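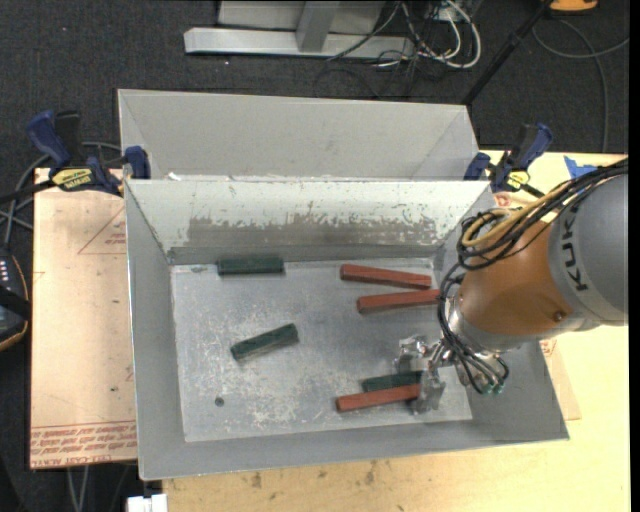

Front bin with the green and red blocks, second bin behind.

From: Ashton Sutcliffe
To: bins-and-bench list
Date: Saturday, February 14, 2026
Subject: Re: Worn finish in grey sheet-metal bins, recoat or line?

Replies are in line below. I have trimmed the part about shelving, which belongs in its own thread.

> We have 9 of the Gradero bins with the sloping walls and the finish is going
> in several. Before I order paint I would like to know where yours wear
> first, and whether it is the floor or the walls that fail.

Both, but they wear differently and I would treat them as separate jobs.

The floor of the front bin has pale scratches and whitish scuffs all over, heaviest in the middle and toward the lower left. I call that surface wear. Run a fingernail across a few of the marks on yours. If the nail does not catch, wash the floor, let it dry and leave it alone until the next check.

The far wall is the one to look at. There is a broad darker band across its lower half where the finish is worn and chipped, and paler grey above it. The near and left walls are much smoother. I put the difference down to contact: the blocks end up against the base of the far wall, as one of the green ones has in the picture, and corners do more harm than flat faces. I have no measurements to back that up. If someone has turned a bin end for end and watched whether the band forms on the other side, please post.

> Is there any point in fixing one bin when its neighbour is still good?

Yes. The one behind mine is smoother and cleaner inside, and I would not touch it. Mark your bins on the outside and keep a note for each, otherwise you will recoat the wrong one. Mine are numbered under the rim with a paint pen. Stick-on labels lasted 4 months.

> Stubbs quoted me for a rubber liner, cut to fit. Has anyone used these? The
> other choice is the two-part coating from Skavia.

I tried the Stubbs liner in another bin, from August until just before the holidays. Findings:

The fit on the flat floor was good. Where the floor meets the slope it lifted, and grit got underneath. It took up 12 mm at the folded corners, enough to matter if your parts only just clear. Noise was much lower. Cleaning took longer, as the liner has to come out and go back in the same way round.

I have not used the Skavia product on a bin. I have used it on a steel bench top, where it held well on sanded metal and badly over old paint. If you go that way, take the chipped band back to bare metal over its full width and feather the edge into the sound finish. Spot filling the chips leaves a ridge, and the next block to slide down will find it.

> One of ours has a small hole in the floor. Drain or damage?

There is a small dark round hole in the lower left part of mine too. I have treated it as intended and left it open. Check the edge of yours: a clean edge all round suggests it was drilled or punched, a ragged one suggests something else. Mask it before coating. If you fit a liner, cut a matching opening.

> Last question. Do you sort the blocks by colour before they go in? We get
> chips off the corners and I wonder if mixing the two sizes makes it worse.

No, three green and three red go in together. The red ones are longer and slimmer, so they tend to lie alongside whatever is next to them. I have not seen mixing do any harm. One of the green blocks has a speckled, worn top, and that one I would pull out and keep for fit checks. A Cukix deburring block over the corners of new pieces takes a few minutes and is worth doing before first use.

If you do recoat, 18 hours between coats at shop temperature is what I allowed on the bench top. Please post the floor thickness of your bins when you have a caliper handy. I would like to compare it with mine before I order anything.

Ashton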